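5. Setting Up Meal Planning

The Arnum app keeps your weekly menu, shopping list and pantry in one place. Do this section after you have created a Rollirmont account and signed in.

5.1 Add your household

1. Open Settings and tap Household.
2. Enter the number of people you cook for. The limit is 16.
3. Set a daily calorie target for each person, or leave the field at Off. The preset for adults is 2385. 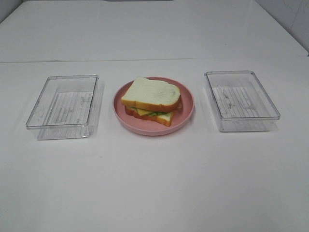

4. Tap Save. Targets can be changed later, but menus already planned keep the old figures until you tap Recalculate.

Note: Allergies are entered per person, under Profile — not under Household.

5.2 Build a lunch menu

1. Tap Menu, then Lunch.
2. Choose a base (bread, rice, salad or soup).
3. Add fillings one at a time. The running total appears at the top. A plain sandwich in the starter set comes to roughly 475 calories.
4. Drag the finished lunch onto a day.

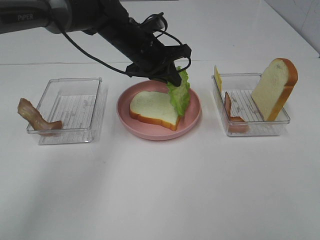 Cameron Hinds writes that copying Monday's lunch to the whole week saves time, but only if Repeat is switched on before the lunch is dragged across. With Repeat off, each day has to be filled by hand.

Caution: Clearing a day also removes its items from the shopping list. There is no undo.

5. To swap one filling, press and hold it and choose Replace. The shopping list updates the next time you open it.

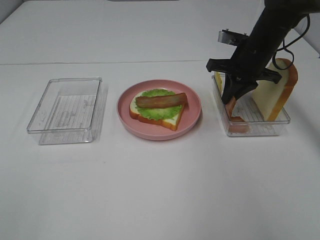

5.3 Share the menu

1. Tap Share and pick a person from your household.
2. Give them the four-digit code on your screen. If you see error 1283, the code has expired — tap New Code and try again.
3. Ask them to open Arnum and enter the code under Join.

Shared menus can be viewed by everyone but edited only by the account holder.
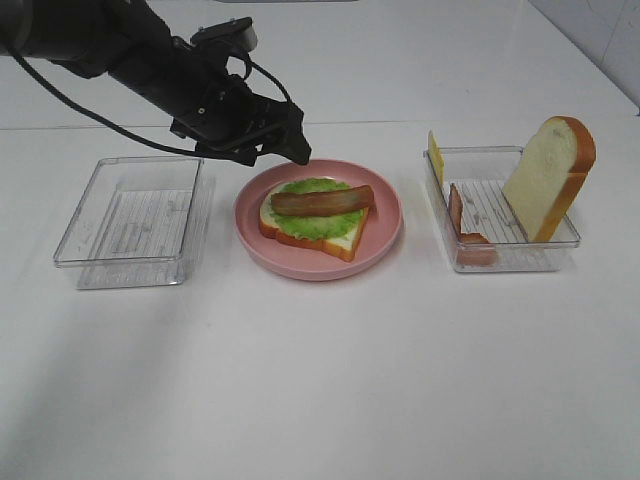 Fig. 5-4. Lunch plate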